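Our afternoon at the Venda open day

2018-10-10

Well, we finally made it out to Clirkorham! Those of you who put your names down back in September will remember that the first date fell through, so it was a real pleasure to see nine of us squeeze into the Ziton building (and still find room for the cookies).

For anyone who missed the signup sheet, Venda is the project Ziton has been working on for the past four years, a household robot arm meant to help people who have trouble bending or reaching. They have set up one end of the ground floor like a small apartment, and that is where we spent most of our time, perched on whatever seats we could find and asking far too many questions.

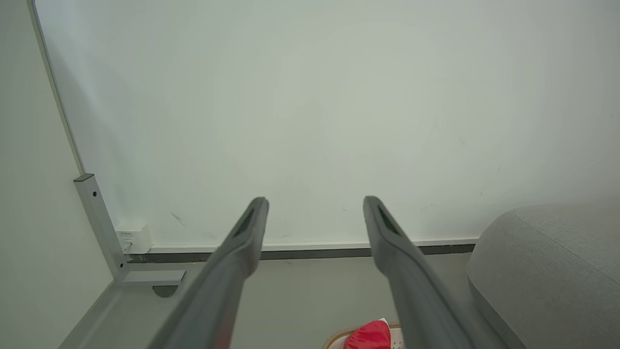 The gripper's own view of the room, from the small camera at the wrist.

I think what surprised most of us was how much of the talk was about looking before anything was said about grabbing. The camera rides along with the two long fingers, so whatever they point at, the robot sees, whether that is a wall, a bit of baseboard or something down low by the floor. We were shown how the view changes as the arm turns, and a few of us got quite seasick watching the big monitor!

After that came the turns at the controls. You steer with a handle that feels a lot like a bicycle grip, and it takes longer to get used to than you would think. My own first try went left when I wanted right, and it took me seven goes to pick up a rolled sock. The younger members of our party did much better and were not shy about saying so.

Our thanks go to everyone at Ziton for being so patient with us, and for the coffee. Anyone who would like to go along next time can leave their name at the desk in the Tsai Room, where you will also find the leaflets we brought home.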